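I gave up my phone in the evenings for 100 days and I have notes. A thread, because of course it's a thread. 1/
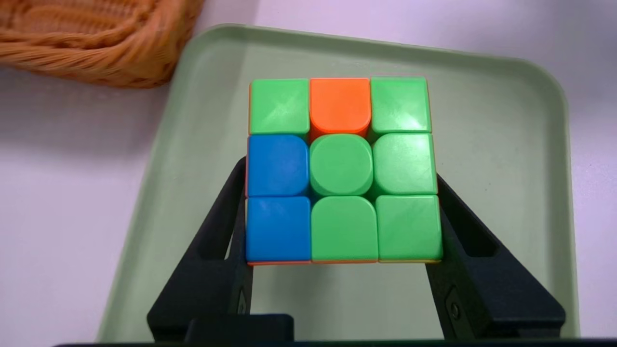 Three by three, nine tiles on a side, and I still can't get past the first layer.

2/ The rule was simple. Phone goes in the kitchen drawer at 6, comes out at breakfast. Laptop stays shut too. TV was allowed, but only if I'd picked the thing before sitting down. No scrolling through menus for forty minutes and then going to bed mad.

3/ First week was rough, not gonna lie. I kept patting my pocket. I stood in front of that drawer one night with my hand on the knob like a raccoon at a trash can. I'd wanted to look up how old a soup was allowed to get. (I ate the soup. I'm fine.)

4/ The thing I missed most was the weather! I check the weather constantly, apparently. I live in Unthorpe, where it's gray until July and then it's hot. There is no information in that app I don't already have.

5/ So what did I do all evening? Week one: cleaned the oven, went to bed at 8:40, cleaned the oven again. Week two I dug out the puzzle cube and a deck of cards with no jack of clubs. By week three I was reading the cookbook I've owned for years, front to back, like a novel. The chapter on stock is pretty gripping.

6/ Then I got into repairing stuff. Small stuff. I re-glued the leg on my Jekholm stool, which has wobbled since the day I put it together, and found out I'd had one of the crossbars in upside down this whole time.

7/ Also learned to darn. My first sock looked like a spider had a stroke on it. I have now done 6 pairs and the last couple are good enough to wear to other people's houses, shoes off and everything.

8/ People keep asking about sleep so okay, sleep. Yes, better. Not magically. I still wake up at 3 and think about an email I sent in 2019. But I fall back asleep now, where before I'd grab the phone and learn about shipwrecks until my alarm went off.

9/ What I didn't see coming was how much I'd go outside. Around day 30 I started walking down to Bashir after dinner for a mint tea (they're open late, the back table is the good one). I'd walked past that place for years looking at a screen. They have a fish tank in the window. A big one!

10/ Bad parts, to be fair. I missed a group dinner because the plan moved and the text was sitting in a drawer. My sister thought I was ignoring her and she was kind of right. We settled on her calling the landline, which I now have, and which mostly rings with people who want to discuss my gutters.

11/ I cheated 6 times. Twice for directions, once for a recipe, and the other three were just plain weakness — I wanted to see if anybody had replied to a thing. They hadn't.

12/ A few of you asked about Vutine, the app that locks you out on a timer. I tried it before the drawer. It was fine, but it's very easy to turn off when you're the one holding the phone. The drawer is in a different room and the floor is cold. That did more for me than any setting.

13/ Am I keeping it up? Sort of. Weeknights yes, weekends no, and I moved the cutoff to 7 so I can answer my sister like a decent person. I've got a library card again, too, and a hold on a very long book about canals.

14/ If you want to try it, start with one evening and have something to do with your hands. Cards, mending, a cube, peeling potatoes, I don't care. And charge the phone before it goes in the drawer, I forgot that for most of February.

15/ Okay it's 5:52 and I have to post this before the drawer. Replies tomorrow!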